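Section 4: Setting Up Your Bench and Levelling the Top

Read this section before you fit the vice, and preferably before you invite anyone round to admire the bench. The Grivow 12 is a solid piece of furniture, but it arrives in a flat box and has opinions about floors.

You will need:
The long hex key (bag C)
A spirit level at least as long as your forearm
A pencil
A second person who is still speaking to you after Section 3

4.1 Choosing a spot

1. Put the bench where you intend to use it. Fully assembled it weighs 102 kg, and moving it later is a job for people who like physiotherapists.

2. Leave enough room behind the bench to get a hand down the back. You will drop something there during the first week.

3. Check the floor for pipes, cables and underfloor heating if you plan to bolt the feet down. Radu Matei, who wrote the first edition of this guide, found his own heating pipe with a masonry bit and asked us to put this step in early.

NOTE: The bench may stand on concrete, boards or tile. Carpet is possible. We would ask you to think about it, though.

4.2 Levelling the feet

1. Wind all the feet fully in, then back out by two full turns. This gives you something to adjust in both directions.

2. Lay the spirit level along the front edge of the top. Raise the lower end until the bubble behaves.

3. Turn the level through a right angle and do the same from front to back.

4. Go back to the front edge. It will have moved. Repeat steps 2 and 3 until both readings agree or you run out of tea.

5. Press down on each corner in turn. If the bench rocks, wind out the foot that lifts by a quarter turn and try again.

6. Tighten the lock nuts with the long hex key's flat end. Hold the foot still while you do it or you will undo the last half hour.

CAUTION: Do not wind any foot out past the red mark on its thread. If your floor slopes more than that, fit the packing plates from bag E. Folded beer mats are not packing plates, however many of our customers write in to say otherwise.

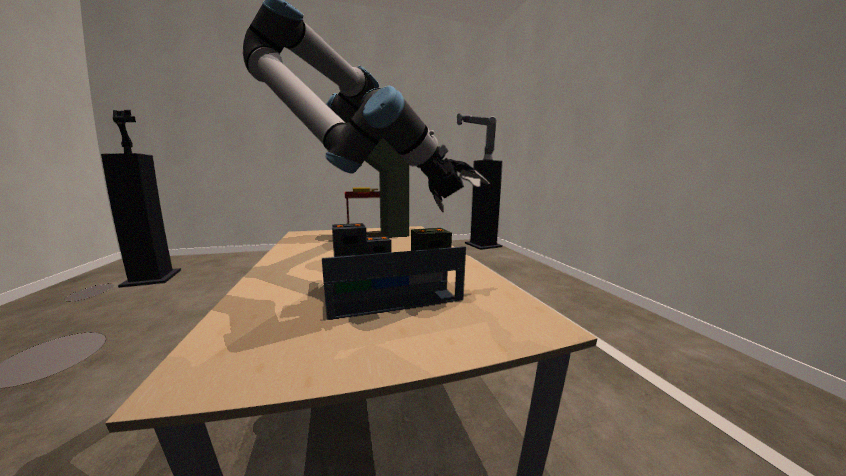
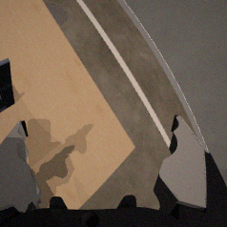

Dralthorpe, November

4.3 Treating the top

The top leaves our works sanded but unfinished. Some owners like it that way. Those owners have never put a mug of coffee down.

1. Wipe the surface with a barely damp cloth and let it dry overnight.

2. Rub lightly along the grain with the fine paper supplied. You are taking off fluff, so there is no need to work up a sweat.

3. Apply Csonka bench oil with a lint-free rag, thinly, working from the middle outwards. If it forms puddles you have used too much. If your sleeve is wet you have used far too much.

4. Wait 12 hours. Wipe off anything that is still sticky.

5. Apply a second coat and wait again. Two coats will do for most homes. Syahrul Rahman in our finishing shop puts on five, but he also irons his aprons.

CAUTION: Oily rags can catch fire on their own. Lay them out flat in the open air until they are stiff, then throw them away. Do not scrunch them up and leave them in the bin — this is the one paragraph in the guide with no jokes in it, so please read it twice.

4.4 Changes over the first year

Wood swells in damp weather and shrinks when the heating comes on. You may see a fine gap open between the top and the end caps. The end caps are slotted to allow for it. Please don't fill the gap with glue, as it will want to close again in spring and something will have to give.

If the top cups so far that a ruler rocks on it:

1. Loosen the bolts under the top by one turn each.

2. Leave it for a fortnight.

3. Tighten them again, starting with the middle pair.

If it still rocks, send a photograph with the ruler in place to Broser, our service agents, along with the serial number from the underside of the left rail. Benches numbered below 2000 have the serial on the right rail, for reasons lost to us.

4.5 Before moving on

Check the level one last time, put the hex key back in bag C, and go to Section 5, Fitting the Vice. Keep the pencil. It is needed in step 1 and you won't find another.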